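From: Malte Ackermann
To: laundry-ops list
Subject: Re: [laundry-ops] Towels still damp in the middle after a full cycle

Thibault Maillard wrote:

> We took over a small self-service shop in February, washers on one wall
> and dryers on the other. Customers keep telling me the dryers are weak.
> The usual complaint is that towels and hoodies come out hot on the
> outside and damp in the middle. Sheets roll up into a ball and the
> pillowcases inside the ball are still wet.
>
> I have cleaned the lint screens every evening. The machines heat, I can
> feel it on the glass. The previous owner left me a quote from Gotetti for
> new burners and drum seals on every machine, total 3,498, and I would
> rather not spend that if it's something I am doing wrong.
>
> Two other things. Customers can't tell me which machine was bad, they
> just say "the one near the window." And I have had complaints about
> marks on light clothes, small gray streaks. Is that the drum?
>
> Thanks for any ideas.
> Thibault

Thibault,

Don't sign the Gotetti quote yet. I can't say from here that your burners are good, but a dryer that gets the outside of a towel hot is making heat. What you describe sounds to me like poor airflow, overloading, or both. I'd check those first because they cost very little.

I'll go through it in the order I would do it at my own place.

Numbers on the machines

Do this before anything else. Put a label on the front panel of every dryer, up high on the left or right, where a person standing at the open door can read it. Big black numeral on white. If your customers read more than one language, put the words in both, but the numeral is what people will remember. Put the same number on the back of the machine and on the breaker or gas valve that feeds it. Then hang a clipboard by the change machine and ask people to write the number and what went wrong.

When we did this we found that nearly all of our complaints came from 2 machines. Until then I had believed the whole row was tired. We had been talking about replacing the lot.

Use labels with a clear laminate over the print. Paper ones curl from the warm air and people pick at them. Clean the panel with alcohol first and let it dry, or the label will be off within a month. Mine came from Steketell and they've held up fine. The cheaper ones I had before that did not.

Lint, past the screen

Cleaning the screen every evening is good, but the screen is only the part you can see. Pull it out and look down into the housing with a flashlight. There is usually a shelf or a corner where lint packs in. Then take the back panel off and look at the blower wheel. If the blades have felt on them, the blower is moving a lot less air than it should. Shut off the power and the gas before you put a hand in there.

Also wash the screens. Dryer sheets leave a film on the mesh. Run water over a screen that looks clean. If the water sits on top and doesn't go through, air isn't going through very well either. Warm water, dish soap, a soft brush, rinse, and dry it all the way before it goes back in. We do ours every two weeks.

Ducting

Walk the whole run from the machine to the outside wall. You're looking for crushed flex, long sagging sections, and joints that have come apart behind the row. Go outside while one dryer is running and put your hand at the hood. Then have somebody start the others one at a time. If the flow at the hood gets noticeably weaker per machine as more come on, the common duct is too small or blocked. That would fit with your complaints coming on busy days. You didn't say whether they do, so check the clipboard once you have it.

And look at where the air comes in. Dryers push a lot of air out of the building and it has to be replaced from somewhere. At my shop, Javier had closed off a louver in the back room over the winter to keep the draft off his desk. Drying times went up on every machine. We opened it again and they came back down the same day. It took me an embarrassing amount of time to find, because I was looking inside the dryers.

Perforations in the drum

Open the door, shine a light in, and look at the small holes in the drum wall. Softener residue and lint can close them off. You may also find melted plastic, gum, crayon, or label glue. A plastic scraper and warm soapy water will take care of most of it. No steel wool and no metal scraper, you'll leave scratches and burrs that catch on knits. For gum, I put an ice pack on it, then scrape.

Turn the drum by hand, slowly, one full turn, and wipe it with a damp white rag as you go. That will answer your question about the gray streaks. If the rag comes up gray from the drum wall itself, clean the drum and try again. If the wall is clean, run the rag around the gap between the drum and the front, just inside the door opening. A worn front seal or glide will leave gray marks there, and light clothes get dragged across it as they tumble. In that case you do need the seal, though on that machine only.

Lifters

While you're turning the drum, take hold of each lifter vane and try to wiggle it. They should be solid. Loose ones can trap a drawstring or a bra hook behind the edge, and if one is missing the load just slides around the bottom without being lifted and dropped. That will give you the hot outside and damp middle all by itself. Check the screws from the back side if your model allows it. Run a piece of old pantyhose along each edge and if it snags, smooth that spot.

Door latch and hinge side

A door that doesn't pull in tight will leak room air around the rim. Close it on a strip of paper at the top, bottom and both sides, and tug. It should drag everywhere. If it slides out easily on the latch side, look at the latch plate screws first. They work loose from people slamming the door. Snug them by hand. On one of ours somebody had used a longer screw and the door was riding on the head of it.

Wipe the gasket and the rim when you're there. Detergent dust and lint build up at the bottom of the rim and hold the door off by just enough to matter.

Load size

This is most of it, in my opinion. People look at a big dryer and think it will take everything they washed. Ours will physically hold 3 washer loads if you lean on the door. For towels I tell people to stop at half full, and for mixed clothes a little more than that. Bedding should go in with nothing small, or the pillowcases end up inside the fitted sheet exactly as you describe.

The sign I have over the folding table says:

Fill to half for towels and jeans.
Shake out each piece before it goes in.
Sheets by themselves. Stop once and untangle.
Check pockets.

It was longer before and people didn't read it. Four lines they will read while they're waiting.

I also set out a basket of wool dryer balls that people can borrow. Some walk away. I had 8 to start with and I top them up now and then. They do seem to help with sheets.

A test you can run

Before you change anything, and again after each change, run the same load in the same machine. I use 19 bath towels, all the same kind, bought from Vidal when they were clearing out hotel stock. I wash them together, spin them on the same setting, weigh them in a laundry bag on a hanging scale, dry for a set time on high, and weigh them again. Write both weights and the outdoor temperature on the clipboard. Do it with the dryer already warm from one cycle, so you aren't comparing a cold start to a warm one.

Run it on your best machine and your worst one. If the worst one catches up after you clean the blower and the duct, you have saved yourself most of that quote. If it doesn't, you've got a specific machine number to give the service tech and weights to go with it, and they can check gas pressure and the thermostat on that one.

Also check your washers. If the spin is weak, the towels go into the dryer with far more water than they should and the dryer gets the blame. Weigh them coming out of different washers. I had one with a slow drain pump that was good for an extra pound or two of water in every load, and customers complained to me for over a month about the dryer across from it.

One question back to you. Are these single machines or stacked? If they're stacked, the upper and lower may share part of the exhaust, and a damper stuck closed on one would change where I'd look. Send the model number off the plate too, and the length of the duct run if you can measure it. Somebody else on the list may have the same ones.

I have a spare set of door gaskets for an older model sitting on a shelf. If they match yours you can have them for the postage.

Malte 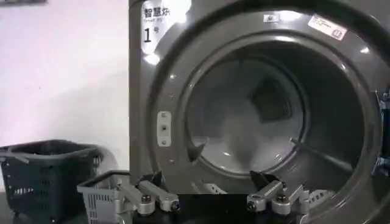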